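Home Forums Builds Members Log in
Search this forum Go

Home arm, wrist camera, trouble over the basket
Started by dquach, March 2020

dquach
I've been building a small arm at the shared shop in Wirnwood. The gripper has two fingers and the controller board is a Hladun. I'm using the wrist camera for everything, no overhead camera. The job is simple: pick up the orange thing from the table, carry it to the woven basket, let go.

Picking is fine now. I find the object by color and the table is pale, so there isn't much to confuse it. This is the wrist view with the basket off to the right: 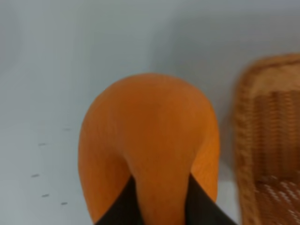
My trouble starts with the move sideways. I look for the basket rim as an edge, and once the arm gets over the basket I get edges all over the place. I logged 1,000 frames and the rim finder gave a sensible answer in 272 of them. The rest jump around enough that the arm stops and waits. Has anyone dealt with this without adding a second camera?

iolo_r
Why look for the rim at all? Measure where the basket goes, tape the corners on the table, and send the arm there. Mine has worked that way for two years.

dquach
Other people use the table. The basket gets moved and so would the tape.

remzi57
I disagree with iolo on this one. Fixed positions work until somebody bumps the table, and in a shared shop that's every day. But I also think the edge finder is the wrong tool. Woven stuff is nothing but edges. Blur the picture hard first, then go by color. Brown against gray should be easy.

iolo_r
Brown against gray is easy until he gets a shadow. Look at the gray patch between the object and the basket. That will move with the lamp.

dquach
She, not he. I tried blurring last night. Better at a distance, no use when I'm over the basket, where there's no table left in view to compare with.
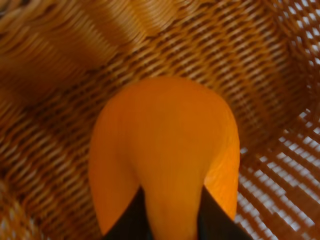 Wrist view over the basket, object still between the fingers.

vmajor
You don't need the table at that point. If the whole background is weave, you're over the basket. Make that the test. Take a few patches near the corners of the picture, keep away from the middle where the object is, and check that they're all basket colored. If they are, stop moving sideways and start lowering.

remzi57
Careful with the right side. The weave is open there and the light coming through is white. A patch that lands on those gaps won't read as brown.

vmajor
Fair. Use the left side and the top, then, or accept three patches out of four.

iolo_r
Or line the basket with a cloth. I still say you're making the computer do a job that a stop block would do for free.

dquach
I don't want to line it, the basket isn't mine. Trying the patch test with three out of four tonight. Does anyone know if the Hladun can run that between moves, or do I need to send the frames to the laptop?

gkaram
Laptop. The board will do it but you'll wait some 57 seconds a move. Ask me how I know. Drop the picture to a quarter size before you send it.

dquach
Thanks. Will post the log after I've run another 1,000 frames.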